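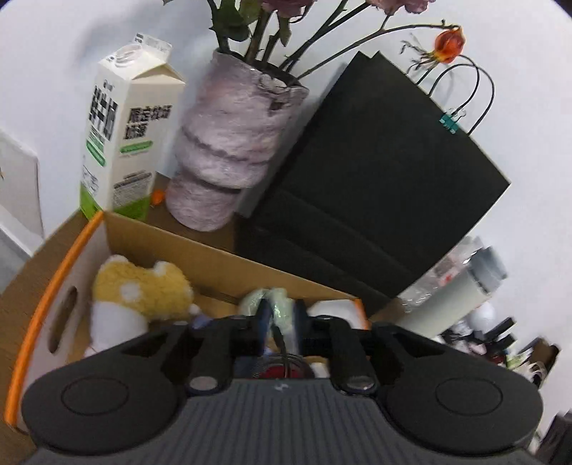
Puken, January

Handout 5: Comparing hand-held grippers on a mixed box

Adwoa Addo, with bench notes by Rami Tarawneh

Read this before the lab session. Bring a pencil, the score sheet and closed shoes. The two grippers are signed out from the cage by the door, and they go back there at the end with their fingertips closed.

1. What is being compared

We have two hand-held grippers, the Fuseck and the Farah. Both have two fingers and both carry a camera that looks forward over the body toward the fingertips. The Fuseck closes in a straight line. The Farah swings its fingers inward on a linkage, so the tips move through a shallow arc and reach slightly farther forward when they are closed than when they are open. On a flat table the arc makes little difference. Inside a box it matters a good deal, and most of this session is spent inside a box.

The question for the session is narrow: which gripper takes a named item out of a crowded box with fewer second attempts? We are not testing grip strength. That was Handout 3.

2. The box and the table

Use an open cardboard box with items of different stiffness in it. A plush toy, something in a shiny wrapper and something with hard, angled edges make a good start. Do not sort them. Leave the tall things standing on the table behind the box: a carton, flowers in a vase, a paper bag with its handles up. They give the camera some depth to work with, and they also punish a careless approach, as the hand holding the gripper tends to drift upward on the way out.

Look at how much of the view the gripper takes up when it is over the box. The housings on either side of the body hide whatever is directly under them. Before you close the fingers, tilt the tool and check that the item you want is the one between the tips. In last term's reports the most common error was picking the neighbor of the named item.

3. Settings

Both controllers run the Indon firmware. Set the closing time to 800 milliseconds and the hold time to 600 milliseconds. Leave the force limit where it is. If the controller shows code 133, the finger encoder has lost its zero: open the fingers fully, switch off, wait a moment and switch on again. Throw out the trial you were on.

4. Procedure

Work in pairs. One person holds the gripper and the other reads out the item and keeps the sheet. Swap after every set.

Start with the fingertips above the rim of the box. Go down, close, wait for the hold to finish, then lift straight up until the item clears the cardboard. Put it back where it was, or as near as you can manage. A set is 5 items with one gripper. Then do the same items with the other gripper, in the same order.

Score each trial C (clean), S (second attempt) or D (dropped after lifting). If the tool touches the wall of the box, add a W. Write down which wall. Rami found that the Farah touches the near wall more often with right-handed users, but his group was small and we would like more data on it.

5. Notes on particular items

Plush. Either gripper will lift it, and a clean score tells you very little. Include it anyway as a check that the tool is working.

Shiny wrappers. They slide, and their reflections upset the camera's depth estimate. Approach from above and close slowly. The Farah's arc can push a wrapper away from you before the tips meet.

Thin cords and strips. If one lies across your item, record it and carry on. Do not move it by hand.

6. What to hand in

One page per pair, with the score sheet attached. Give the number of each score for each gripper, then a paragraph on where the two tools differed. Say what you saw – a W on the left wall three times running is more useful than a general opinion that the tool felt clumsy.

Reading for next time: the camera calibration notes, sections 1 and 2. Skip the part on lens correction until we have covered it in class.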